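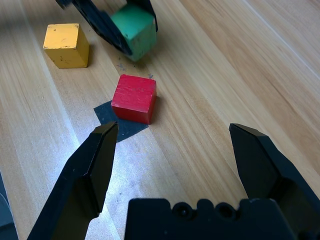
Madhu Jaiswal wants everybody to know the deep end is NOT too steep, you just have to quit dragging your back foot. Madhu has said this to me four times now, twice while I was lying on my back in it, so I figured I'd better put it up top before I get another text.

OK so, the news! The Dovhaniuk bowl is skateable again. The new coping went on last week, the patch in the shallow end has cured, and on Saturday-style crowds alone I'd say word already got out before I could type this up. I pulled in a little before noon and there were boards stacked all along the fence and somebody's dog asleep on a pile of elbow pads. It felt like the old days, when the backyard was the only thing to skate between Nalton and the highway.

If you're new here, the bowl sat closed from April on. A chunk of coping let go during a session (no one hurt, one truck bent pretty badly) and once we pulled that piece we could see the blocks next to it weren't much better. So out they all came. We passed the bucket, sold a bunch of shirts, and ended up with $1,687, and $1,000 of that went straight into block and mortar. Another $300 went to the rental on the wet saw, which we kept way too long — my fault, I said two days and I meant two weeks, apparently. What's left is sitting in the coffee can for drain parts.

How does it ride? Loud! Oh man, it is so loud. The old coping had been ground down so smooth that you could slide across it half asleep, and this stuff fights back. My first grind went maybe a foot and then I was looking at the sky. By the end of the afternoon the left hip had started to break in a little and people were getting across it with wax, but bring your own, because mine is gone and I have my suspicions.

Solomiia Bilyk had the run of the day and I don't think it was close. She dropped in by the stairs, carved over the light (we still call it the light, even though it's been a hole with a plug in it for years), went frontside through the whole deep end and came out the shallow with enough speed to roll halfway up the driveway. Then she sat down on the cooler and said the transition on the back wall feels different. I went and checked with the level and she's right, there's a little hump where we feathered the patch. We'll grind that down the next dry morning we get.

Barkitz dropped off a box of wheels for the kids, all softish and all in that awful orange, and every last one was gone in a few minutes. The Moka crew drove over too, with a pot of chili and a really long extension cord for the lights. Thanks to all of you. I ate three bowls and skated terribly afterward.

A couple of house things. Park on the gravel and leave the neighbor's mailbox alone. Helmets if you're under 18, and I'd love to see more of them on the rest of you too. The gate code is the same one as last year, so if you don't remember it just ask me or Madhu. And please sweep before you skate! The oak is still dropping stuff and a single acorn at the bottom of that thing will ruin your month.

I shot way too many pictures, 738 of them, and most are blurry knees. I'm going through them a little at a time and I'll put the decent ones up as I get to them. If you were there and you got a clean one of Solomiia over the light, send it to me, because I was changing my battery when it happened and I'm still mad about it.

Next session is whenever it's dry. Watch the page — I'll post that morning.

Posted 19 December 2022 in Backyard Bowls, Repairs. Tagged bowl, coping, Dovhaniuk, Moka, Nalton, pool skating, Solomiia Bilyk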